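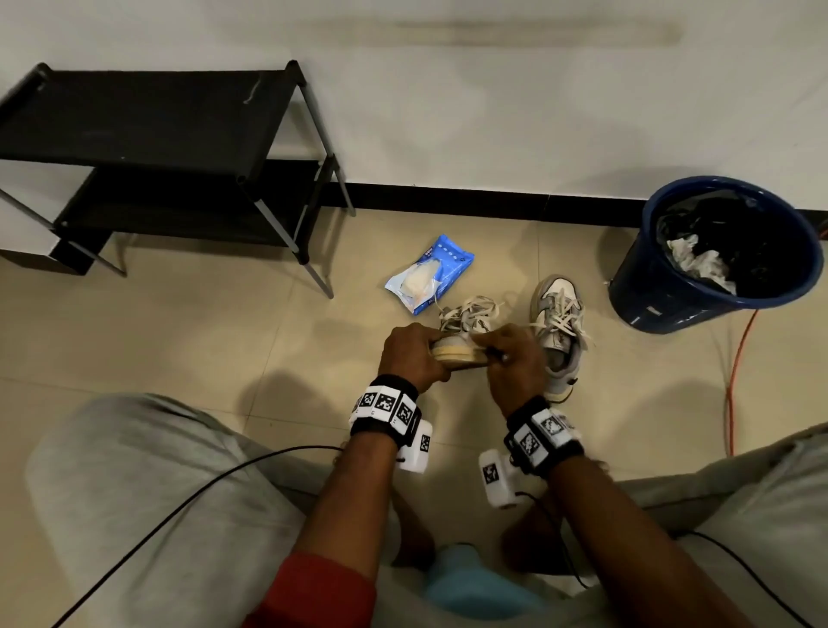 What do you get in the Jerner wrist kit?

Two wristbands with marker panels, two trackers, the cables that go with them, a charger, a carrying pouch and a printed setup booklet. The head camera is sold separately, and so is the recording software if you don't already have your own.

We started making the Jerner at Dodelstead for people who teach robots by showing them how ordinary jobs are done. You put a band on each wrist, plug in the trackers, put on your head camera, and then get on with whatever the job is, whether that's folding towels, packing a lunch or sitting down on the tile with a pair of worn sneakers and a packet of wet wipes. Your fingers stay free the whole time, so you can get a proper grip on the heel and toe of a shoe and turn it sole up, and you can still feel what you're doing with a limp old shoelace (gloves are miserable for that, and we have tried a lot of gloves!).

The bands are black, with white panels that carry square black-and-white markers, and each tracker hangs just below its band with a marker of its own on the front. Your camera reads the markers whenever they're in view, and the tracker keeps going when a wrist is turned away or tucked under something. The two sets of readings are lined up afterward in the software.

A few things our customers like to know before ordering. The bands fit most adult wrists, and they can go on bare skin or sit next to a pushed-up sleeve, whichever you find more comfortable. We do suggest keeping cuffs clear of the panels. The cables are long enough to work seated on the floor or standing at a counter, and they're happiest with a bit of slack at the elbow. Wipe the panels with a dry cloth only, please, as cleaning sprays can dull the print.

Arsalan Paracha looks after setup calls and will happily stay on the line while you do your first calibration. Fergus Chisholm handles repairs and spare parts, and single panels can be ordered from him, so a scratched one doesn't mean buying a whole new band.

Jerner wrist kit, complete: $1,068
Works with: Athumani head camera, Bruklow recorder software
Internal storage: up to 16 hours of tracker readings
Panel straps: tested to 1000 fastenings
Warranty: 2 years, parts and labor

Kits are packed to order at our shop, and the booklet has a large-print version if you ask for it in the order notes. If you bought one of our older bands before December, the new trackers will clip straight onto it, so write to us for the tracker-only price before you put a full kit in your cart.

Page updated Tuesday, April 14, 2026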